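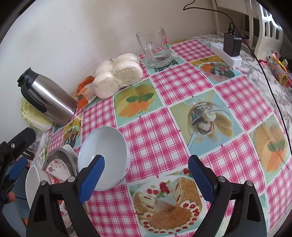

I took Wednesday afternoon off and went to the open day at Simar, which has the second floor of the old Bisell building across from the bus yard. They work on household robots, mostly the hand end of it, and twice a year they let people in. I had signed up in August and then forgotten until the reminder came.

There were 28 of us, split into two groups. Mine was led by Ketill Ingvarsson, who runs the kitchen work. He talked for ten minutes at the start and then mostly stood aside and let us watch.

The part I came for was the hand-held grippers. A person carries one in each hand and does ordinary chores with them, and the camera on the tool records what the fingers do. Later the recordings are used to train an arm to do the same kind of thing. I had read about this but hadn't seen it up close. Each gripper has two black fingers with a textured blue pad on the inside, and the fingers are joined by linkages with screws you could tighten with a regular screwdriver. I had expected something more sealed up.

The kitchen tasks are done on a table against a wall, with a cloth printed with cakes and ice cream and pink gingham. On it were bowls, a steel thermos jug, a bag of carrots, a napa cabbage, a glass beer mug and a power strip with a charger in it. I asked Ketill whether the busy cloth was a problem. He said they want it busy, and they change it often. An early version of their system was trained on a bare gray bench and did badly the first time it met a flowered tablecloth.

The job we watched was moving dishes. The operator worked slowly, slower than I would clear my own table. Bowls were harder than I would have guessed. You have to get one finger inside the rim and one outside, and a deep bowl wants to turn as it comes up. Ketill said one session is 132 recordings, and that they had passed 2,000 for dishes alone.

After that we could try it ourselves. I did carrots first, still in the bag, and they were easy. Then a small bowl, which I dropped onto the cloth from an inch up. My wrist was sore after 19 tries. You lose most of the feel in your fingers and end up going by sight, and I kept closing the gripper too early.

The other group started with the arm, which is called Ornis, in the next room. When we got our turn it was putting cups on a shelf. It got most of them. One it pushed along the table for a while until somebody stopped it and reset the cup. They don't hide that sort of thing, and I liked them for it.

Coffee was downstairs at Zoëga, which stays open until six. Parking behind the building is free but the gate is easy to miss, so go past the loading dock and turn left. The next open day is in the spring and the sign-up sheet is at the front desk. I put my name down again.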